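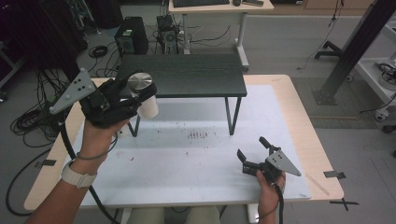

The tea urn question, settled (for now)

Readers of the spring issue will remember that we asked whether the hall at Mosuvbridge should replace its tea urn. We expected a handful of replies. We had 171, which is more than we got when we asked whether the roof should be replaced, and the roof was leaking on people at the time.

The urn, for those who have never had the pleasure, is a Flomano. It holds enough for a wedding and takes as long to boil as some weddings take to plan. It has a tap that drips when closed and a red light that comes on when it feels like it. The water tastes faintly of the last century. Several of you wrote to say that this was the best thing about it.

Broadly, the replies fell into two camps, with a small third camp that wanted to talk about parking. The first camp would like a new urn, preferably one that can be switched on by a person who hasn't been shown how. The second camp holds that the old one has never let anybody down, and that the evening of the harvest supper doesn't count, as the fuse box was to blame. One member of this second camp enclosed a drawing of the tap with the correct angle marked in pencil. We have pinned it up in the kitchen and the drip has slowed a little.

A few people asked what a replacement would cost. The sensible one from Broveson is £244, including delivery but not the drip tray, which is sold separately for reasons the shop was not able to go into. There is a grander model with a dial, but we were told that the dial goes up to a setting called "rapid" and it was felt that we should work up to that.
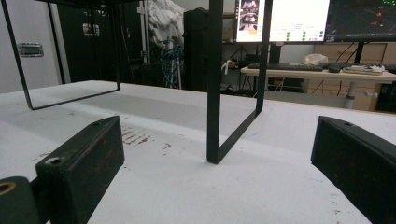 Then there is the matter of cups. You can't raise the subject of tea in this hall without somebody raising the subject of cups, and eleven letters did so at length. The green ones are down to a set that would seat a modest bridge evening. The white ones with the gold rim were given to us on the understanding that they would be used, and have been kept in the high cupboard ever since on the understanding that they would get broken. Mugs have crept in. Most of them advertise things, and one of them advertises a firm of drain specialists in words that the toddler group's parents have asked us to turn to the wall.

The hall gets through 3,000 cups of tea a year, going by the number of bags we buy and allowing for the people who like two bags in one cup and think we haven't noticed. Washing up is done by whoever is standing nearest the sink when the talk finishes, which explains why the back of the room fills up first.

So, to the decision. The new urn will be bought in May, out of what was left over from the plant sale. The old one will not be thrown away. It is going to the Pacheco Rooms across the river, who have no urn at all and have been boiling two kettles in turn and apologising. They have been warned about the tap. They have also been given a copy of the drawing.

A word about how the new one works, as there will be no training evening. Fill it to the line inside, with the lid off. Put the lid on. Switch it on at the wall and then at the front. Wait. When the light turns green it is ready, and if the light turns red it wants more water and you should let it cool before you look inside. Please don't prop anything under the back legs. We know why it was done with the old one, and the new one sits level by itself.

Anyone who would like to say goodbye to the Flomano can do so at the next coffee morning, where it will be in service from 10 o'clock, so somebody will need to switch it on at 8. Cake is welcome. Shortbread went very quickly last time and the seed cake did not, and we leave bakers to draw their own conclusions.

Letters about parking have been passed on.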